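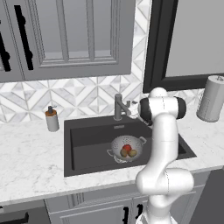 What makes a narrator unreliable? A narrator is unreliable when the book gives you enough evidence to work out that the person telling the story has it wrong, or is leaving something out, or is flat-out lying to you.

Courses > Reading the Novel > Handouts > Narrators You Can't Trust

I'm putting the answer first this time. Last term I saved it for the end of the hour and half the room had wandered off into whether they'd want to have lunch with the narrator (fun, but it ate up the whole class!). Liking somebody and believing them are separate questions. Plenty of awful narrators tell the truth, and some of the sweetest ones will lead you straight into a ditch.

Our main book is still The Glass Orchard by Shuk-fan Lai, in the Pelloswood paperback. Please get that one if you can. It runs to 292 pages and all my page numbers come from it, and the older printing breaks the chapters differently, so you'll be flipping around forever. If you have the older one, go by chapter number and sit next to someone kind.

Where we left off

Chapter 2 is the dinner chapter. Ellura tells us her brother "barely touched his plate" and a page later she's complaining that he took the last of the fish. I love this. It's so small! The first time I read it I figured the editor had missed something. Then the same thing happens with the letter, and again with the train, and by chapter 5 I was going back through with a pencil and feeling pretty foolish.

Mark these as you go. A check in the margin is fine. I'm looking for places where

- she says one thing and reports another
- somebody else in the room reacts in a way that doesn't fit what she just told us
- she skips time ("and then it was August") right when we'd most like her to slow down
- she explains herself when no one has asked

The last one is my favorite, and it's the one people miss. Look at how often Ellura tells us she wasn't angry. Who said she was?

Three kinds, more or less

I don't want you to get too attached to these, but they help when you're writing. Some narrators don't know enough: children, newcomers, anyone who walked in halfway through. Some know plenty and can't bear to look at it. And some are working on us. Ellura starts out looking like the first kind. I'd say she's the second kind by the middle of the book, and then chapter 16 comes along and I go back and forth every single time I teach it. Cheng-en Cheng argued in class that she's been the third kind from page one and that the whole orchard story is a sales pitch. I don't quite buy it, but it was a good argument and it made me reread the opening twice that night.

A fair warning about chapter 9. It's slow. There's an awful lot about grafting, and I've read the book five times and skimmed that part for at least two of them. Push through, though, because the cousin's visit is tucked in at the end and you'll need it for the paper.

The short story

For comparison we're also reading Chun-yin Wan's "Stilon," in your packet. It's very short and the narrator is a boy who thinks his father is a spy. You'll see what's really going on well before he does, and that gap is where all the sadness comes from. Ask yourself who in the story knows what you know. (I think the neighbor does. Hok-lam Sin thinks it's the aunt, and he pointed to the bit with the coat, so now I'm wobbling.)

The response paper

Pick one passage, no longer than a page, from either the novel or the story. Write 300 words on what the narrator wants you to believe and what the passage lets you see instead. Quote it! I can't follow you if you only tell me it "feels off." Everything feels off to me by the end of term.

You don't need outside sources. If you do read the Po-yen Fung essay in the back of the Pelloswood edition, be aware it gives away the ending in its second paragraph, which I think is rude in a book that leans so hard on it. Save it until you've finished.

For next time, chapters 10 through 13, and bring the packet. We'll start with the scene at the well, so have your pencil marks ready and at least one line you'd be willing to read out loud.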